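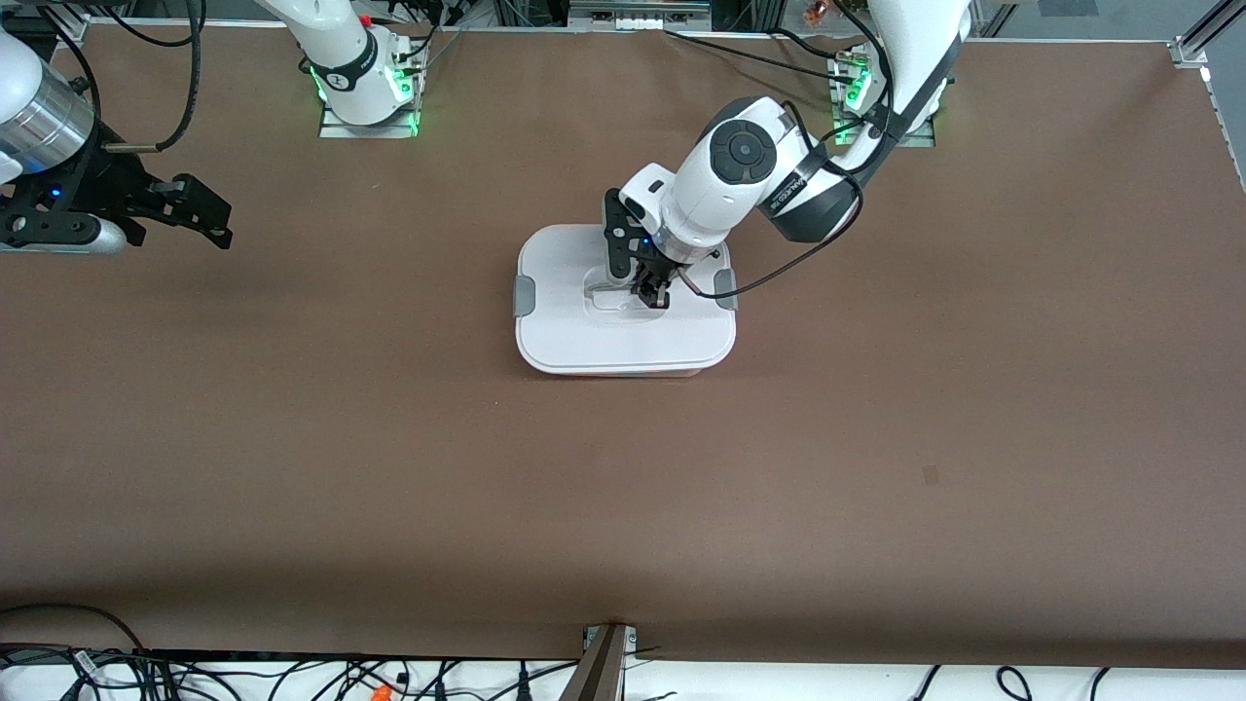
Left arm on the lid of the storage box, fingertips in the recessed handle. Right gripper empty, waiting.

Search notebook Go All entries

Gripper comparison, two-arm table
May, entry by Ghassan Najjar

Started 9:40. The purpose of today is to decide which fingertips stay on the left arm for the box tasks. Until now we changed them according to who was using the table, and for this reason the results from April cannot be compared with each other. Iraís and I agreed to use one object only, the white box with the two gray latches, and to keep the brown paper on the table so that the background does not change.

Two sets of tips:
Set A, the Lovunari tips, flat, hard, as they were delivered.
Set B, the soft pads Iraís cast in Stitcombe in the winter. Same length as A, but the pad is wider and it gives a little under force.

The task for the left arm: come down over the box, put the tips in the recess of the lid, close, lift the box straight up, hold, put it back. The latches stay closed. The right arm does not take part, it stays parked at the left side with its gripper up. I left it powered because the controller complains when only one arm is enabled, and I did not want to change the configuration in the middle of a comparison.

Settings, the same for both sets: approach speed 70 mm/s, closing force at level 6 on the Ledesma controller. We did 94 lifts in total, one half with each set. Iraís moved the box by hand between lifts, a little in position and a little in angle. She did not look at the screen while she placed it.

Set A. Enters the recess very well. The tips are thin and even when the box was turned they found their place. The problem comes when the fingers close. The lid is slightly glossy and the hard tips slide on the inside wall of the recess, you can hear a small squeak. Six lifts failed, all of them in the same way: the box hangs for a moment, tilts toward one latch and drops back. I tried to see if it depends on the angle of the box but I cannot say so from my notes. Next time I must write down the angle for each lift, not only "turned" or "straight".

Set B. The opposite character. When it is in, it holds, and I could push the box with my finger and it did not slip. But it does not always go in. The wide pad touches the rim of the recess if the position is wrong by only a few millimeters, and then the arm presses on the lid until the force limit stops it. This happened 2 times. In both cases the arm stopped correctly and there is no mark on the lid.

So B is better by numbers, but I do not like the way it fails. A dropped box falls a few centimeters on paper. An arm pressing down on a closed lid is a thing I would not want with a more fragile container. Iraís does not agree with me. Her opinion is that pressing is a planning error and we can correct it, and that slipping is a material error and we cannot. I think she is partly right. She proposes to grind a chamfer on the outer edge of the pads, and she will do it on one pair before we cast new ones.

Remark on the cable. The black cable of the left arm makes a loop and comes down near the right latch. In two or three lifts with A I had the impression that it touched the latch and helped the tilting. I am not sure. Before the next series it should be tied higher on the arm, with enough slack for the wrist to turn. Please do not tie it to the gripper bracket, we had this on the old arm and the connector came out.

Remark on force. I tried a few lifts with A at a higher level after the series was finished (not counted). It squeaks less. The lid bends visibly and I stopped.

To do:
- chamfer on one pair of B (Iraís)
- tie the cable, left arm
- add a column for angle in the log sheet
- ask Brasia if they still have the textured tips and what is the delivery time
- repeat with the latches open, to see if the lid comes off alone

Stopped 16:15. Set B is mounted on the left arm at this moment. If you need A, they are in the drawer with the hex keys; please write here when you change them.

Contact: Ghassan Najjar or Iraís Gallegos © Stitcombe workshop notebook Back to top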